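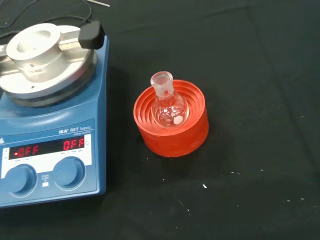 The RET basic with the block and collar on, both readouts at OFF.

Hi all,

Following up on the thread about heating blocks for round-bottom flasks. We moved one bench over from oil baths in May and I said I would report back once we had used it for a while. It is now October 2019, so I am overdue.

The setup is an IKA RET basic with a round aluminum block on top and a collar in the center for the flask. The clamps at the rim hold the block so it can't slide when you lift glassware out of it. We bought the blocks through Pappas after Brostoditz told us their lead time was 20 weeks.

Points from the earlier message, answered in line:

> Does the block really save you anything over oil? We have
> 6 baths going and the mess is bad, but everyone is used to it.

Yes, mostly in cleanup. You don't have to wipe down a flask before you put it on the rotavap, and you don't have a dish of old silicone oil sitting in the hood. Heat-up is slower than with a small bath. If you run short reactions you will notice that.

> How do you set the temperature? The plate and the block
> can't be reading the same.

They aren't. We put a probe in the block and go by that, and we wrote our own offsets on a card. I would not copy anyone else's numbers, ours included, as they change with the flask and the fill.

> Where do the flasks go when they're not on the heat?

In a ring holder right next to the stirrer. We keep it behind the plate, on the side away from the knobs, so you aren't reaching over a flask to change the speed.
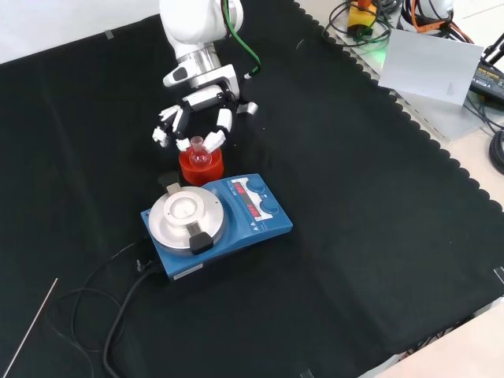
Vasiliki Stamatopoulos wrote back off-list that she would put the holder in front instead, where a short person can get at it without leaning across a hot block, and she said I could pass that on. Fair point. Our benches are shallow, and I can see it going the other way on a deep one.

As for holders, we tried the hard cork rings first and they soaked up everything. The red ones from Barnerex have stepped rings on the inside, so the same holder takes several flask sizes.

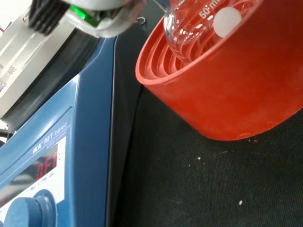
They also rinse clean, and after 9 washes ours have not changed shape. I would still let a flask cool in the block for a while before moving it over. The stirring is fine at the speeds we use. We stay under 1,000 rpm, and above that our small bars start to jump – a longer bar helps.

Still open: has anyone used the Kevau inserts for the smaller flasks? The fit looks loose in their drawing and I would like to hear from someone who owns a set before I order.

Thanks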